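**Planet carrier** — the plate that holds the small gears of a planetary (or epicyclic) gear set at an even spacing. It may look like the plainest part of the whole mechanism, but it is a wonderfully clever one!

## Form

A simple carrier is a flat, round plate with a large hole through the middle, leaving room for a shaft or the central "sun" gear. The small gears, called planets, sit around the hole on pins. Three is a very common number, as it shares the load well and keeps the plate balanced. 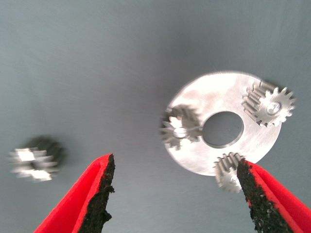

*Silver carrier plate with small spur gears set around its central hole.*

Planets are often straight-toothed spur gears, and they may reach past the rim of the plate so that their teeth can mesh with an outer ring gear. All of them must match — a single odd gear will bind the whole set.

## Motion

Each planet spins on its own pin while the carrier turns around the sun, and that double movement is the real delight of the design. Hold the ring still and drive the sun, and the carrier turns slowly in the same direction, with much more turning force. Hold the carrier instead, and the ring runs backward.

## Assembly

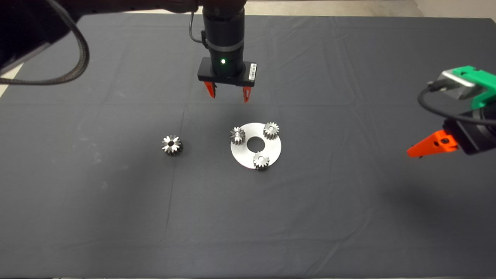 The planets usually go on one at a time, each lowered straight down until its bore is seated. A cloth under the work stops small parts from rolling away. The Valico bench kit, put together by Carla Kanaan and Iqra Kiani for evening classes in Markthorpe, has beginners turn every gear by hand before the sun goes in.

## See also

- Sun gear
- Ring gear
- Spur gear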